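Winter access to Gemedska Lake, which way in?

Trip Planning > Roads and Trailheads

mossyboots
Posted January 21, 2024

Hi all, first post after reading for ages. I want to get up to Gemedska Lake in February with snowshoes, and I can't make sense of the directions. The old guidebook has you leaving Fuvero on the highway, going 19 miles to the Hanero junction and turning left on Road 2902. My map app wants me to turn way before that, at the Jibrin bridge, and go up the back side. The app says it's faster, but it said the same thing about a cow pasture last fall so I'm a little gun-shy.

I've got an all-wheel drive wagon with decent snow tires, nothing fancy. I'd be driving up in the dark to get an early start. Which one do people really use this time of year? And is there anywhere to leave a car once I'm there?

gravelpit
Hanero side, every time. The Jibrin road isn't plowed past the last ranch gate and the app has no idea. There's a sign but it's small and it faces the wrong way if you're coming from Fuvero. By the time you figure out you're on an unplowed road you're on a hill with a ditch on both sides and no place to turn.

The guidebook is right about 2902, just watch your odometer. The junction used to have a gas station on the corner and lots of directions still say "turn at the gas station." It's gone. There's a propane tank and a row of mailboxes.

twosockpairs
I'm going to disagree with gravelpit a bit here. The Jibrin road is fine after a dry spell, I've driven it in January in a front-wheel drive hatchback. You save a good chunk of time and you skip the canyon, which is the part of the Hanero route that scares me. It's all shade in there and it never melts.

Check if there's been new snow. If not, go Jibrin. If there has, go Hanero.

gravelpit
One dry January doesn't make it a winter road. I helped dig somebody out up there last year and he told me the same thing about his hatchback.

twosockpairs
Well it wasn't me! And I've done it more than one January. I'm just saying the canyon isn't a freebie either. People act like plowed means safe, and plowed in that canyon means polished.

lakeeffect_larder
Both of you are leaving out the parking, which was the other half of the question. At the summer trailhead the lot is under snow until spring, so forget the lot. What you get is the plow turnaround where 2902 stops being maintained, and you can't block it. There's room for two cars on the wide shoulder just before the turnaround if the first person parks like a decent human. If those are taken you go back down to the snow park and walk the road, which adds two miles each way. Flat miles, kind of dull, but the trees are nice.

Get there early on a Saturday or don't bother. Weekdays I've had it to myself.

mossyboots
Oh that's super helpful, thank you. I had no clue about the lot. So if I end up down at the snow park, is the walk up the road marked or do I just follow the snowmobile tracks?

lakeeffect_larder
Follow the road cut, it's obvious. Stay right at the one fork by the cattle guard (the guard's buried, but there are two tall posts). Left goes to somebody's cabin, and they've got a dog with opinions.

rustbucket_4x4
Been going up from the Hanero side since before it had a number, so I'll throw in my packing list as well as my two cents. Long post, sorry, I'm laid up with a bad knee and have nothing better to do. 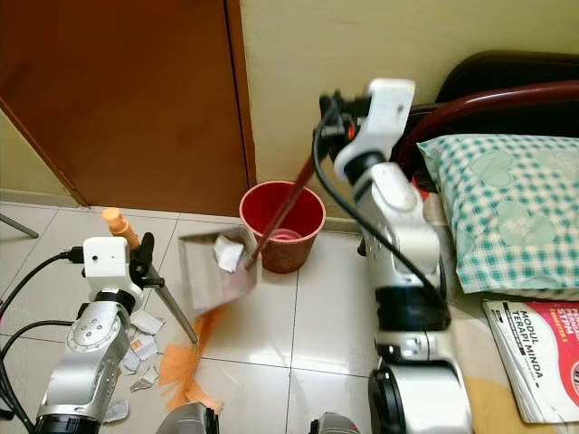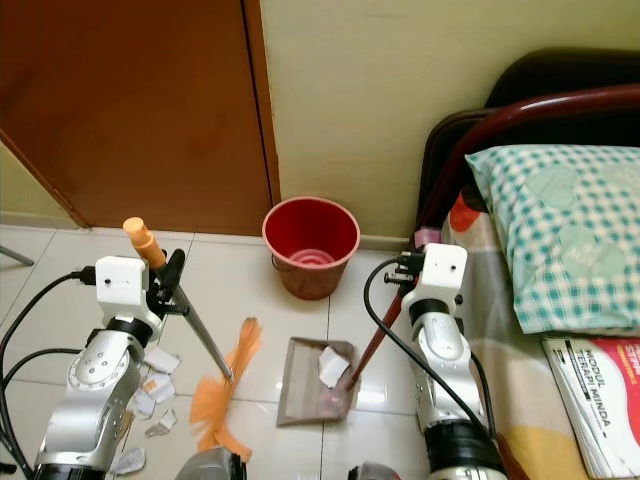 Coming out of Fuverо you want a full tank, there's no gas between there and the lake now that the corner station is closed. The first stretch is easy. Past the second river crossing the shoulder disappears and it starts to climb, and that's where you'll want to slow down, dark or not. The canyon is as bad as twosockpairs says for maybe four or five bends. I carry chains, a short shovel, a bag of sand, a tow strap, and a long-handled broom a lot like the one with the orange bristles in the second picture. You would not believe how useful a broom is in snow country. It clears the roof and hood way quicker than a brush, and when you get back to the car you can knock your boots and snowshoes clean before it all melts into the carpet. Stiff bristles if you can get them, though mine are soft and they do OK on powder. It rides on top of everything else so I can grab it first.

After the canyon you come out on the bench and it's open and windy. Drifts there, even on a blue sky day. The turn for 2902 is on your left and it comes up fast just after a long right-hand curve. If you start going downhill you've missed it. Keep going to the chain-up area to turn around, please don't do it on the curve.

gravelpit
The chain-up area is the best tip in this thread. I see people doing three-point turns on that curve all the time and I have to look away.

Disagree on the sand though. I've hauled a bag around for years and used it once. Kitty litter is worse, before somebody says it. Traction boards are the way to go.

rustbucket_4x4
Boards are great if you've got the money and the space. Sand was cheap and the weight helps my truck. In a wagon, sure, boards.

hungry_otter
Can I ask a dumb one? Which side of the lake do you go to? I went last winter and followed the only tracks there were and ended up at the dam, which was fine, but I hear the north end is prettier.

lakeeffect_larder
Not dumb. The tracks to the dam are mostly ice fishing people with sleds. For the north end you leave the road a little before the dam comes into view, at a big double-trunk pine, and go up and over a low rise. There's no sign in winter, the summer one is buried. I wouldn't cut across the ice near the inlet, there's current under there and it stays thin.

twosockpairs
Agree on the inlet, full agreement, mark the calendar. I also wouldn't do the north end by myself if it's been snowing hard. The slope on the far side of the rise is steeper than it looks on the map. Go around it through the trees, it only costs you a few minutes.

mossyboots
OK so here's my plan now. Hanero side, gas up in Fuvero, slow in the canyon, left on 2902 after the long curve, hope for a spot on the shoulder. If it's full, snow park and walk. I'm going on a weekday so fingers crossed. I'll skip the north end this time and just go look at the dam.

And I ordered a broom, haha. Do I need a permit for the snow park or is that only for the bigger ones?

gravelpit
You need one. They sell day permits at the hardware store in Fuvero but they open late, so get it the day before. I've seen tickets on windshields up there in the middle of the week.

rustbucket_4x4
Grocery has them too and they open earlier. Put it on the driver's side.

twosockpairs
Still think you should at least look at the Jibrin road on your way past. Just look at it! If it's bare pavement at the bridge, it's tempting.

gravelpit
It's always bare at the bridge. That's how it gets you.

hungry_otter
Following this, I might head up the week after. Would be great to hear how the canyon was, and if the shoulder by the turnaround got plowed any wider than last year. Also does anyone know if the outhouse at the snow park is kept open?

lakeeffect_larder
Open last time I was there. Bring your own paper.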